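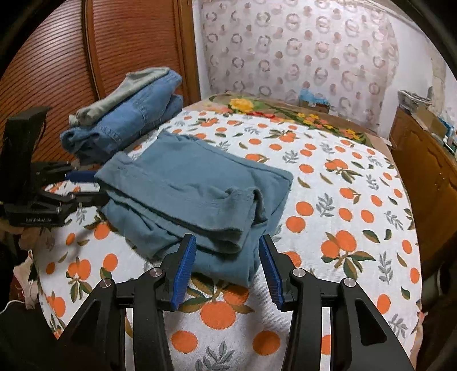
Students in the Salcedo robotics program at Ikemville Technical High School have begun the household skills portion of their spring project, which opened in March. Work this month centers on laundry, with hand-held grippers used to practice handling garments on a bed. Soft items such as a folded blue-grey garment require the two blue finger pads to close evenly on the fabric, and students are graded on their control.

The program enrolls 20 students and is supported by a grant from the Zornow Fund. Each team will submit 70 practice recordings before the Gotham Student Robotics Showcase. Families may request showcase tickets through the main office, Room 471.

Posted 19 June 2025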